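Moon mosaics at home: bench and desk tips

Most of these come from doing the job badly first. They apply to any small telescope with a camera on the back, used from a garden or a balcony, where the field of view is too small to take in the whole Moon and you have to build it up from separate panels.

Before you go out

Put the telescope outside at least an hour before you start. A warm tube in cold air gives soft panels, and no sharpening later will put that right.

Wipe the camera's sensor window with a blower only. If dust stays put after several goes, leave it and take flats. Cloths and cotton buds move grease about.

Charge everything on the same day. A tablet that dies at panel thirty costs you the night, as the terminator will have moved by the time you get going again.

Turn the camera so its long edge runs parallel to the mount's right ascension axis. On our Drareo mount there is a scratch on the focuser collar to show the right position. A dab of nail varnish does just as well. 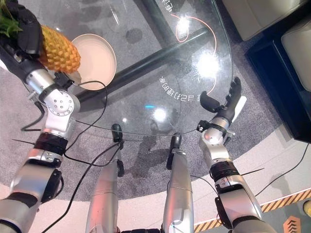

Once it is aligned, lock the collar and leave it alone for the rest of the session. Rotated panels can be stitched, but you lose the corners and the software takes far longer to match them.

Taking the panels

Overlap each panel by a third. A quarter will do over the rough southern highlands, where there are plenty of craters to match. Over the maria it won't — there is too little for the program to hold on to.

Work in rows, always in the same direction, and go one panel past the limb at each end. Black sky down one side is fine.

Fix the exposure on the brightest part of the disc and keep it there. Automatic exposure will make every panel a slightly different grey and you will spend the next evening correcting it.

Record short clips, not single frames. For each panel we keep the best 400 frames and throw the rest away before stacking. Write the panel number and the row on paper as you go. File names alone are not enough when you have had to repeat one.

My last full Moon from Nudbridge took 63 panels, and the only gap was in the row where I had stopped writing things down.

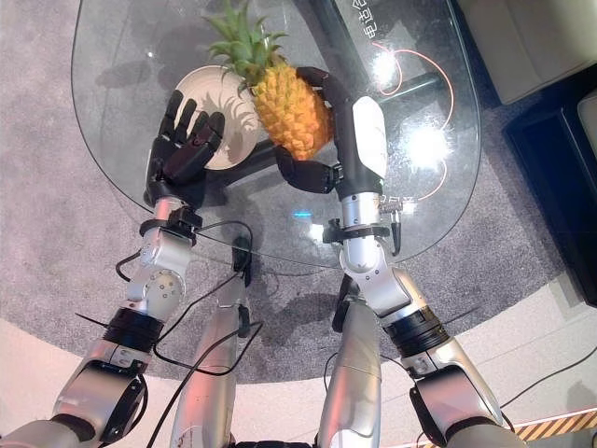 Both hands at the glass table, with the cream plate.

Stitching

Stack every panel with the same settings. It is tempting to push the sharp ones a bit further, but the difference shows as a patchwork once they are side by side.

Do no sharpening before stitching. Sharpened edges confuse the matching, and the noise along the joins doubles up.

In Pretar, switch off lens correction and choose the flat projection. The program is made for landscapes and will otherwise bend the limb. If it refuses to place a panel, give it 2 control points by hand, well apart, using small craters with clean rims. Large craters look different at their edges from one panel to the next as the air moves.

Check the joins at full size before blending. Look for doubled rims and for rilles that step sideways. Fix them now. Blending hides the fault without curing it, and it comes back as a smear when you sharpen.

Save the unblended version as well.
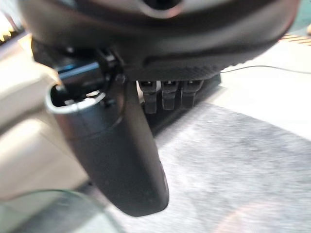 Gripper finger seen from the wrist.

Finishing and printing

Sharpen in small steps and go to bed before the last one. It will look overdone in the morning.

Bring the contrast up with a gentle curve. Leave the bright rays around Tycho short of pure white or they will print as bare paper.

Crop last. Leave a good margin of black all the way round, and more than you think if the print is going in a frame with a mount.

For paper, matt is easier to live with. Gloss shows deeper blacks but every fingerprint too. Erdem matt cotton takes the greys well; let it lie flat overnight before it goes behind glass. Ask for a test strip across the terminator first, as that is where a print goes muddy.

Keep the raw clips until the print is on the wall. After that the stacked panels are enough, on two separate drives.

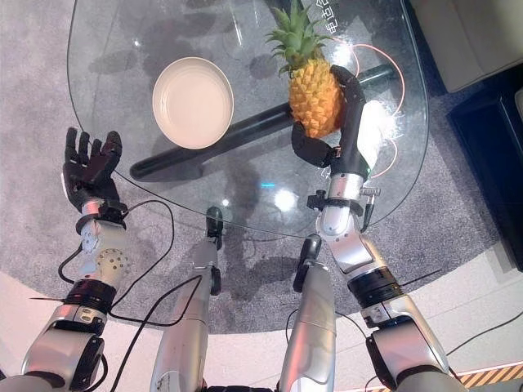

One reader writes that rows are a mistake near first quarter, and that it is better to start at the terminator and work outwards, so the part with moving shadows is finished while the light is the same. She also keeps her overlap at a half and says the extra clips are worth the disc space. I have tried the first on a Thursday evening with decent air and the shadows did match better. The half overlap I can't get through before the Moon is behind the neighbours' chimney.

Other small things

Red tape over the laptop's power light.

A camping mat under the knees for low targets.

Cap the telescope outside, then bring it in. Capping it indoors traps damp.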